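Brorau two-sided towel, the big one. Four stars, would be five but see below.

Bought it in February for drying the car, ended up using it for pretty much everything. Plush side for water, flatter side for wiping down the dash and door panels. It drinks up a lot. I can do the hood and roof before wringing it out, my old Lambert needed wringing after the hood alone.

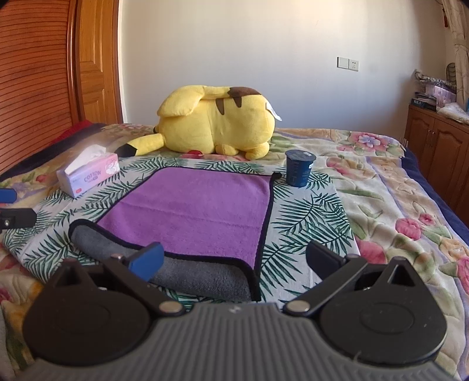

Washing: cold, no softener, hang dry. Did one load with jeans in it by mistake and got blue lint all over, took two more washes to get it out. My fault. Edges are holding up fine so far, no loose threads, and I'm not gentle.

Now the bad. Smells a bit like glue out of the bag, gone after the frist wash. And it sheds the first couple times, so don't go straight to a black car with it like I did. Price went up too, 70 for the pack at the Hisville store now, which is steep. Khang Đồng got the Cindier ones for less and says they're just as good on glass. Tried his on Wednesday, not convinced, left streaks on the windshield. Fine for wheels tho.

Didn't like it in the kitchen. Too thick to get inside a glass, and it takes forever to dry if you leave it bunched up by the sink. Great for spills on the floor and for wet hair.

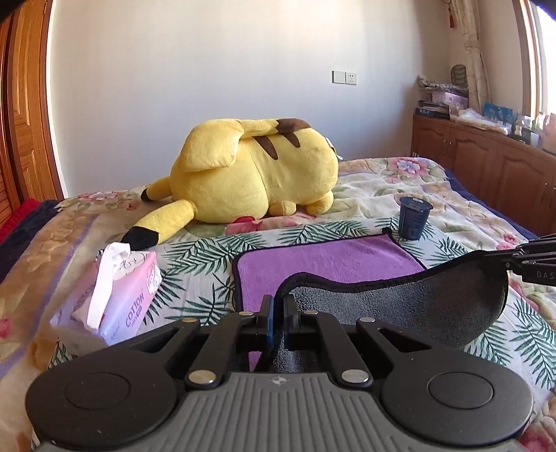

Pikachu on the bed, by the wall.

Would I buy again, yes, on sale. Get two if you have an SUV, one wont do the whole thing. Shipping was quick, box a little crushed, no damage.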